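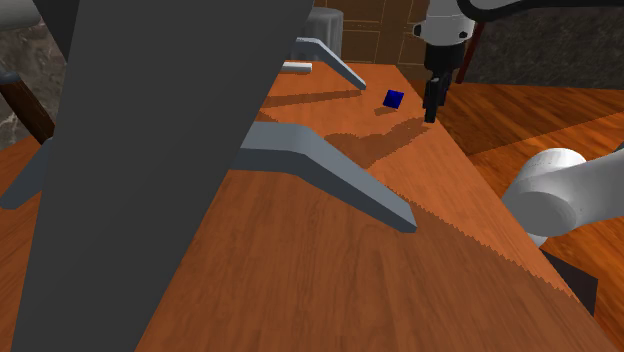
Automatisation des tâches domestiques

L'automatisation des tâches domestiques désigne l'emploi de machines programmables pour exécuter des travaux courants du logement : ranger, débarrasser une table, laver, plier, trier. Le terme s'étend souvent aux petites tâches d'atelier de même nature, comme l'approvisionnement d'un poste ou le tri de pièces en vrac. Il ne couvre pas, dans l'usage habituel, les appareils à fonction unique tels que le lave-linge ou le lave-vaisselle, qui traitent des objets qu'une personne y a déjà placés.

État de la question

Les robots mobiles de nettoyage du sol sont répandus depuis longtemps. La manipulation d'objets reste en revanche largement du domaine de la recherche. Un bras industriel répète un même geste avec une grande précision lorsque la pièce se présente toujours au même endroit. Dans une cuisine ou un séjour, la position des objets change d'un jour à l'autre, certains en cachent d'autres, et le mobilier limite les trajectoires possibles du bras.

La tâche la plus étudiée est la saisie d'un objet rigide posé sur un plan. Elle comprend le repérage de l'objet, le choix d'une prise, l'approche, la fermeture des doigts et le transport. Le cube est un objet d'essai fréquent : ses faces planes et parallèles conviennent à une pince à deux doigts, et une erreur d'orientation se mesure facilement. Les verres, les sacs souples et le linge posent des difficultés d'un autre ordre, liées à la transparence ou à la déformation.

Essais en simulation

Une grande partie des essais se déroule dans des environnements simulés, où l'on peut varier l'éclairage, le mobilier et le point de vue sans immobiliser de matériel. Le banc d'essai Rendport, mis au point par la société Butell, propose des pièces d'habitation meublées dans lesquelles un bras doit atteindre, saisir ou déplacer de petits objets. Sa première version comptait 1 111 configurations de départ ; la version en usage en comprend 3 427, réparties en 5 familles de tâches.

Les configurations dites encombrées y ont une place particulière. Un élément de grande taille est placé au-dessus ou en travers du plan de travail, de sorte que l'objet visé n'est pas visible de tous les côtés. Le programme de commande doit alors combiner plusieurs points de vue, ou s'approcher avec une information partielle.

Dans l'une de ces pièces, le bras est un modèle Franka Emika à pince parallèle, et l'objet à atteindre est un petit cube bleu sur une table en bois.
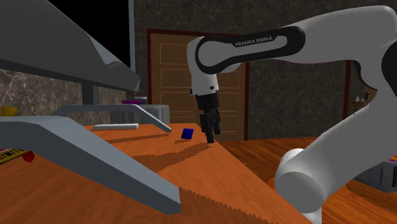 Enriquez objecte que ce type d'épreuve mesure surtout l'adresse de la pince, et qu'un foyer attend autre chose : savoir quoi ranger, dans quel ordre et à quel endroit. La critique est ancienne et revient à propos de la plupart des bancs d'essai. Les concepteurs de Rendport ont ajouté par la suite 2 familles de tâches en plusieurs étapes, où l'objet doit être déposé dans un rangement précis après avoir été saisi.

Passage au matériel réel

Un programme réglé en simulation perd généralement une partie de ses performances sur un bras physique. Les causes les plus souvent citées sont le frottement, mal reproduit par les modèles de contact, les défauts d'étalonnage des caméras et les reflets. Les ombres portées des meubles et du bras lui-même peuvent aussi gêner la détection, en particulier pour un objet sombre de petite taille.

L'atelier Fakcombe a évalué cette approche pour l'alimentation d'un poste de montage. Les pièces rigides présentées à plat y ont été confiées à un bras ; les sachets et les joints souples sont restés triés à la main. L'atelier a conservé cette répartition — le changement d'outil prenait plus de temps que le tri manuel.

Limites

Aucun système polyvalent n'accomplit aujourd'hui l'ensemble des tâches d'un logement sans assistance. La lenteur constitue un premier obstacle : un bras évoluant près de personnes se déplace à vitesse réduite. La reprise après erreur en est un autre. Un objet tombé au sol ou poussé hors de portée interrompt souvent la séquence, et une intervention humaine est alors nécessaire pour la relancer.

Le coût du matériel, l'encombrement d'un bras fixe et l'entretien des pinces restreignent également l'usage à domicile. Les bras montés sur base mobile répondent en partie au problème de portée, au prix d'une masse plus élevée et d'une autonomie limitée par la batterie.

Voir aussi

Préhension robotique
Pince parallèle
Robot de service
Simulation physique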